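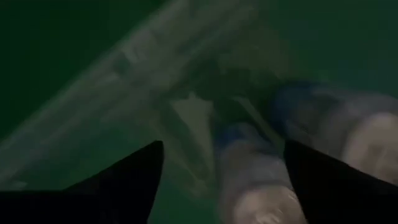

그림 4-1. 녹색 면 위의 투명 비닐 봉투와 원통형 용기

4장. 설치 및 초기 설정

본 장은 Ziretti 수평형 포장기의 반입, 수평 조정, 배선, 필름 장착 및 시운전 절차를 다룬다. 작업은 Woltton 설치 교육을 이수한 인원이 수행한다. 절단부와 접착부의 정비는 7장을 따른다.

4.1 설치 전 확인

1. 포장 상자 외부의 충격 표시 라벨을 확인한다. 라벨이 적색으로 변한 경우 개봉하지 말고 공급처에 통보한다.
2. 명판의 전압, 주파수, 제조 번호를 납품서와 대조한다.
3. 부속품 상자에서 다음 품목을 확인한다.
- 수평 조절 다리 4개
- 필름 축 고정 콘 2개
- 예비 절단날 1개
- 접착부 보호 테이프 1롤
- 육각 렌치 세트
4. 설치 장소의 바닥이 본체 중량과 운전 중 진동을 견디는지 확인한다. 조립식 마루 위에는 설치하지 않는다.
5. 본체 후면과 벽 사이에 최소 55 cm의 간격을 확보한다. 전장함 문이 완전히 열려야 한다.

주의: 본체를 들어 올릴 때 공급 컨베이어의 프레임을 잡지 않는다. 프레임이 변형되면 벨트가 한쪽으로 쏠리며, 이 손상은 보증 대상에서 제외된다.

4.2 본체 고정 및 수평 조정

1. 지게차 포크를 하부 프레임의 표시 위치에 넣고 본체를 설치 위치로 옮긴다.
2. 조절 다리를 네 모서리에 체결한다. 이 단계에서는 잠금 너트를 조이지 않는다.
3. 수준기를 접착부 하단 기준면에 올려놓고 길이 방향을 먼저 맞춘다.
4. 폭 방향을 맞춘 후 길이 방향을 다시 측정한다.
5. 잠금 너트를 조인다. 조인 후 수평이 틀어졌으면 3번부터 반복한다.
6. 운송용 고정 브래킷(적색) 두 개를 제거하여 보관한다. 장비를 이전할 때 다시 사용한다.

참고: 공급 컨베이어의 벨트 표면은 기준면으로 사용할 수 없다.

4.3 전원 및 공압 연결

경고: 전원 배선은 주 차단기를 내리고 잠금장치를 건 상태에서 실시한다. 접지선을 연결하지 않은 상태로 통전하지 않는다.

1. 전장함 하단의 케이블 글랜드를 통해 전원선을 인입한다.
2. 접지선을 PE 단자에 먼저 연결한다.
3. 상선을 단자대 표기에 따라 연결하고 단자 나사의 조임 상태를 점검한다.
4. 공압 호스를 필터 조절기 입구에 삽입한다. 호스를 가볍게 당겨 빠지지 않는지 확인한다.
5. 공급 밸브를 천천히 열고 조절기 압력을 명판에 표기된 값으로 설정한다.
6. 주 전원을 켠다. 조작반에 초기 화면이 표시되고 비상 정지 표시등이 점등되어야 한다.
7. 비상 정지 버튼을 돌려 해제한 후 재설정 버튼을 누른다.

컨베이어가 역방향으로 움직이면 전원을 차단하고 상선 두 가닥의 위치를 서로 바꾼다. 전장함 내부 인버터의 출력 배선은 변경하지 않는다.

4.4 필름 장착

1. 조작반에서 [정지] 상태를 확인하고 전면 안전문을 연다.
2. 필름 축에 롤을 끼우고 양쪽 고정 콘을 손으로 조인다. 롤의 풀림 방향은 축 덮개의 화살표를 따른다.
3. 필름 끝을 장력 롤러, 인쇄 마크 센서, 성형판 순서로 통과시킨다.
4. 성형판에서 필름 양단을 겹쳐 종방향 접착 롤러 사이로 넣는다.
5. 필름을 200 mm 더 당겨 절단부를 통과시킨다.
6. 안전문을 닫고 [조그] 버튼을 눌러 필름이 주름 없이 이송되는지 확인한다.

주의: 접착부는 전원을 끈 뒤에도 고온을 유지한다. 조작반의 온도 표시를 확인한 후 손을 넣는다.

참고: 투명 필름은 인쇄 마크가 없으므로 설정 메뉴의 [마크 검출]을 [끔]으로 지정한다. 이 경우 봉투 길이는 엔코더 값으로만 제어된다.

4.5 시운전

1. 설정 메뉴에서 프로그램 11번(시운전용)을 불러온다.
2. 접착 온도가 설정값에 도달할 때까지 대기한다. 도달 전에는 [운전] 버튼이 동작하지 않는다.
3. 제품을 투입하지 않고 저속으로 운전한다. 접착선이 끊기거나 한쪽으로 치우치면 정지하고 4.4항을 다시 수행한다.
4. 제품을 한 개씩 투입하여 절단 위치를 확인한다. 절단날이 제품에 닿으면 [절단 위상] 값을 1단위씩 조정한다.
5. 운전 중 안전문을 열어 장비가 즉시 정지하는지 점검한다. 정지하지 않으면 장비를 사용하지 않는다.
6. 결과를 설치 점검표에 기록하고 설치자와 사용자가 각각 서명한다.

4.6 초기 설정 중 발생하는 알람

E03 필름 없음: 필름 경로와 장력 롤러의 위치를 확인한다.
E07 공압 부족: 공급 밸브의 개방 여부와 호스의 누기를 점검한다.
E12 안전문 열림: 문을 닫은 후 재설정한다. 반복되면 문 스위치의 정렬 상태를 확인한다.
E15 온도 센서 이상: 접착부 커넥터를 점검한다. 커넥터를 분리하기 전에 주 전원을 차단한다.

Timcombe 배출 컨베이어를 함께 사용하는 경우 연동 케이블은 시운전 완료 후 연결한다. 연동 단자의 배치는 부록 B를 참조한다.

개정일: 2021년 11월 10일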